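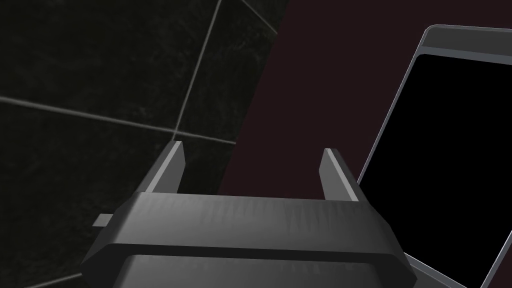
4.2 Setting up the wrist camera view in the simulator

Do this section after the arm model has been loaded (4.1) and before recording any runs. It applies to the Damgaard two-finger gripper in the Skutitz cell.

1. Open the cell in Grekex and select the wrist camera. Pause the simulation.

2. Send the gripper to fully open. Both fingers must show up to the tips, with a clear gap between them. The gripper body should sit low and centered in the view.

3. If one finger looks longer than the other, the camera is rolled. Reset Roll to 0 and adjust the mount offset in steps of 3 mm.

4. Jog the arm to the start pose. Parts of the dark tiled surface or of the device with the black screen may lie behind the fingers. Move the camera only if a fingertip is hidden.

5. Set the image rate to 100 ms and the near clip to its lowest value. A high near clip cuts holes in the gripper body.

6. Close and open the gripper at low speed. Watch both fingers through the full stroke, then save the view as Pasto_wrist.

Note: The device screen stays black until a program is assigned to it. This does not affect the camera setup.

Note: Dark surfaces can run together at low light levels. Raise the scene light to 500 if the grout lines are hard to make out. The default is 300.

Caution: Do not copy the mount offset to the real arm. Measure it again on the bracket, as described in 6.1.

If the saved view is missing after a restart, check that the cell file is not write-protected and repeat step 6.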